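Manipulation subgroup, weekly minutes
Tuesday, 14:00, Jasard room
Present: Beatriz Veloso (chair), Dong-geon Hwang, Lovely Baluyot, Tadhg Mac Suibhne (minutes)
Apologies: Oluwatosin Odukoya

1. Previous minutes
Approved with one correction: the Fladeck baseline was trained on wrist views only.

2. Handheld demonstrations, box retrieval task
DH reported that the set now stands at 304 demonstrations, all recorded with the paired handheld grippers. Pose is recovered from the marker cubes. Tracking loss is concentrated in the segment where the right gripper enters the box and the walls hide part of the cube. LB asked whether the overhead view could fill these gaps. DH will test this on the existing recordings before any new ones are made.
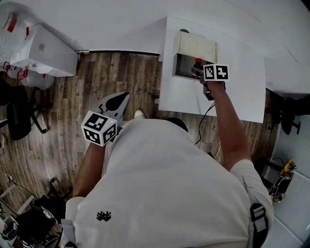 Figure 1. Right gripper at the bottle inside the open-fronted box; left gripper held low.

3. Policy results
LB presented the first evaluation of the Dandanard policy. Success was 80 percent with the bottle upright at the trained positions. Three failures were early closures, with the fingers meeting before they reached the neck. BV noted that a single training seed does not support a comparison with Fladeck. Agreed to repeat with 3 seeds and report the spread.

4. Left arm idle motion
TMS observed that the policy reproduces small drift in the unused arm. Masking the left action during retrieval was discussed. No decision.

Actions
DH: overhead pose test
LB: seed runs, failure labels
OO: review the Sotiropoulos calibration script

Closed 14:50.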